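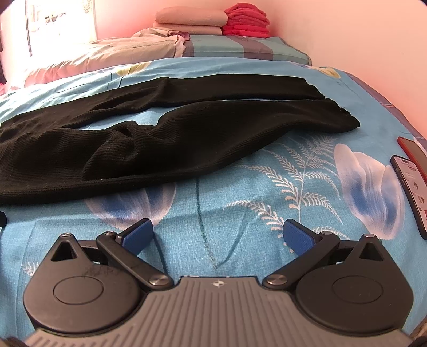 Sky-blue floral sheet, spread on the bed.

Filed under: Workshop Notes / Natural Dyes

October, a bit after 4 pm

Madder day! I finally got the second vat going after putting it off all week, and I'm writing this with orange fingernails and a cup of tea I keep forgetting about. Notes are mostly for me and Marisol Salinas, who wants to try the same thing on her wool once I've stopped ruining cotton.

Cloth: the plain cotton from Dutwood, 700 grams of it weighed dry. I scoured it last night in the big enamel pot with soda ash and a squirt of the plain soap, and the water came off the color of weak coffee, so whatever they put on that fabric at the mill, there was plenty of it. Two rinses. Should have been three, probably.

Mordant was alum acetate this time. Last batch I used ordinary alum with the tannin step and got those pale tide marks along the folds (Marisol called them "geological", thanks Marisol). Kept the cloth moving for the first hour and I think that helped more than the change of mordant did, but I changed two things at once so who knows. Next time change ONE thing.

Madder: the bag marked 806, from Preltholm. It's ground coarser than what I had before and smells more like a garden shed. Soaked it overnight, strained it through an old pillowcase, then put the grounds back in a tied bag so they wouldn't speckle everything. One corner of the bag came open anyway. There are freckles on the small test squares. I kind of like them, but they weren't the plan.

Heat is where I went wrong in the spring, so I babysat it. Held it under 160 F on the Brurix hot plate, which runs hot and then sulks, so really I was turning the knob back and forth for the whole afternoon. The minute it creeps up you get brown, and I have enough brown.

Pulled the first swatch at one hour: peach. Second at two hours: a proper brick orange, really lovely, the best I've had out of this pot. Added a pinch of chalk to the vat after that (our water is soft as anything) and the third swatch came up noticeably redder. Should have done that at the start!

The main piece is still in there, cooling overnight with the lid on. Swatches are pinned on the string by the back door, 6 of them counting the freckled ones. Labels are on masking tape, so don't let them get damp.

To do: ask Adeyemi if the iron powder is back in stock. Find the good tongs. Save the exhaust bath for Marisol, she wants the pinks. Rinse the main piece in the morning and hang it in the shade.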